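Die weiße Platte
Über einen Tisch, der alles zeigt und trotzdem bleiben darf

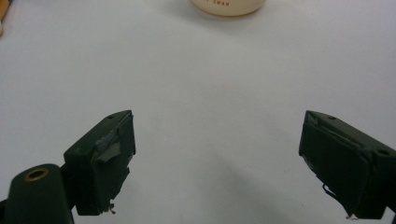
Herman Sitompul meint, ein weißer Tisch sei eine Entscheidung gegen die Bequemlichkeit. Wer einmal mit Kurkuma gekocht habe, der kaufe sich danach Eiche, und zwar geölte. Er selbst habe es vier Jahre mit Weiß versucht und vermisse es nur am Morgen, wenn das Licht flach durch das Fenster komme.

Ich habe lange über diesen Satz mit dem Morgen nachgedacht, denn er beschreibt genau, warum ich meine Platte noch habe. Sie ist matt, sie ist weiß, und sie hat keine Maserung, in der das Auge spazieren gehen kann. An trüben Tagen ist sie fast grau. Wenn etwas auf ihr steht oder über ihr gehalten wird, liegt daneben ein weicher Schatten, den ich auf dem alten dunklen Tisch nie bemerkt habe.

Als ich nach Breston gezogen bin, hatte ich für den Tisch wenig Geld und viel Meinung. Ich wollte eine Fläche, an der man essen, schreiben, Stoff zuschneiden und einen Wasserhahn auseinandernehmen kann. In dem Land, aus dem ich komme, hat man für jede dieser Tätigkeiten entweder einen eigenen Platz oder den Fußboden. Meine Wohnung hat einen einzigen Raum, der groß genug ist, und in diesem Raum steht nun der Tisch. Er ist also Werkbank und Festtafel, oft am gleichen Tag.

Die Platte habe ich bei der Schreinerei Goh bestellt. Man hat mir dort drei Muster hingelegt: glänzend, seidenmatt und matt. Das glänzende Muster war das schönste, solange es niemand berührte. Auf dem matten sah ich meine Finger auch, aber nur, wenn ich den Kopf schief hielt. Der Meister fragte, ob ich abends bei Lampenlicht arbeite. Ich sagte ja, und er schob die ersten beiden Muster wieder in die Schublade. Auf einer glänzenden Fläche, erklärte er, arbeite man unter der Lampe immer gegen eine zweite Lampe.

Bezahlt habe ich 900 Euro, das Gestell und die Lieferung waren dabei. Das war für mich sehr viel. Meine Schwester hat am Telefon gefragt, ob der Tisch auch kochen könne.

Mit dem Wort Weiß muss man übrigens vorsichtig sein. Bei Goh hing eine Farbkarte mit 16 Tönen, die alle weiß hießen oder wenigstens so ähnlich. Einer war bläulich wie Magermilch, ein anderer erinnerte mich an die Wände im Krankenhaus. Ich habe zwei davon mit nach Hause nehmen dürfen und sie eine Woche lang von einer Ecke in die andere getragen. Neben dem Fenster waren sie fast gleich. Am Abend sah der eine gelb aus und der andere müde. Ich habe den müden genommen und es nicht bereut.

Was eine helle Fläche mit der Ordnung macht

Man sagt, Weiß sei unpraktisch, weil man jeden Krümel sieht. Ich finde, das ist zuerst eine Beschreibung und noch kein Urteil. Auf dem dunklen Tisch meiner früheren Wohnung lagen dieselben Krümel, ich habe sie nur mit dem Ärmel gefunden. Seit ich die weiße Platte habe, wische ich öfter, dafür kürzer. Ein feuchtes Tuch, ein trockenes Tuch, fertig.

Beim Reparieren ist der Vorteil noch größer. Eine kleine Schraube, die auf Holz fällt, ist für zehn Minuten verloren. Auf Weiß liegt sie da wie ein Käfer im Schnee. Ich nähe auch am liebsten auf dieser Platte, besonders mit dunklem Garn. Mit weißem Faden wird es allerdings schwierig, und ich lege dann ein Geschirrtuch unter.

In Histham, eine Stunde mit dem Zug von hier, gibt es eine Werkstatt für Uhren und Feinmechanik mit dem Namen Barunari. Dort arbeiten alle auf hellen Platten. Ich war im Oktober dort, eigentlich nur wegen einer Feder für den Wecker meines Großvaters. Während ich wartete, sah ich zu, wie jemand ein Gehäuse öffnete und die Teile nebeneinander auf den Tisch legte, jedes mit einem Finger breit Abstand. Es lag kein Tuch und keine Schale dazwischen. Auf meine Frage hieß es, der Abstand sei die Schale. Das habe ich mir aufgeschrieben, noch im Zug, auf der Rückseite der Quittung.

Zu Hause habe ich es ausprobiert, mit dem Wasserhahn. Die Teile bekamen ihren Abstand, von links nach rechts, in der Reihenfolge, in der ich sie herausgenommen hatte. Der Hahn ist seitdem dicht. Der Wecker geht leider immer noch vor.

Flecken, der Reihe nach

Kaffee ist harmlos, wenn man ihn am selben Tag wegnimmt. Rotwein ebenfalls, obwohl er dramatischer aussieht. Rote Bete verlangt etwas Natron und Geduld. Kurkuma, da hat Herman Sitompul recht, ist eine eigene Klasse. Ich habe einen gelben Punkt, so groß wie eine Linse, der auf Zitronensaft und auf Spülmittel nicht reagiert hat. Dann habe ich den Brotkorb darübergestellt und nach einigen Wochen an einem sehr sonnigen Platz vergessen, ihn wieder hinzustellen. Der Punkt wurde blasser. Ich möchte daraus keine Regel machen, aber die Sonne hat bei mir mehr geholfen als alle Flaschen.

Scheuermilch sollte man auf einer matten Oberfläche nicht verwenden. Sie poliert einen glänzenden Fleck hinein, und diesen bekommt man nicht mehr heraus. Ich weiß es, weil ich einen besitze, vorne rechts, dort wo ich immer sitze. Auch die weißen Schwämme, die angeblich zaubern, sind nichts anderes als sehr feines Schleifpapier.

Klebeband ist ein Thema für sich. Ich klebe beim Zuschneiden gerne die Schnittmuster fest und habe früher das Band über Nacht auf der Platte gelassen. Am Morgen blieb ein Rand zurück, den man mit dem Auge kaum sah, der aber bald den Staub einsammelte. Ein paar Tropfen Speiseöl auf einem Lappen lösen den Kleber, danach wäscht man mit warmem Wasser nach. Für heiße Töpfe nehme ich Untersetzer aus Kork. Der Meister bei Goh hatte mir eine Temperatur genannt, 100 Grad, bis zu der er noch ruhig schlafen könne. Ein Topf vom Herd liegt darüber, und seinen Schlaf wollte ich respektieren.

Am Abend

Wenn Gäste kommen, decke ich kein Tischtuch auf. Am Anfang war mir das peinlich, weil bei meiner Mutter ein Tisch ohne Tuch ein Tisch ohne Kleidung war. Jetzt stelle ich die Teller direkt auf das Weiß, und die blauen, die ich nie besonders mochte, sehen auf einmal nach etwas aus. Grüner Salat auch. Nur Reis verschwindet ein wenig, wenn er vom Löffel fällt, und man findet ihn am nächsten Tag mit dem Handballen.

Im Winter will ich die Kante an der Fensterseite ausbessern lassen. Dort ist der Stuhl zu oft dagegengestoßen, und eine Ecke ist so rau geworden, dass die Wolle an ihr hängen bleibt. Bei Goh sagt man, es dauere einen Vormittag. Solange esse ich auf dem Fensterbrett.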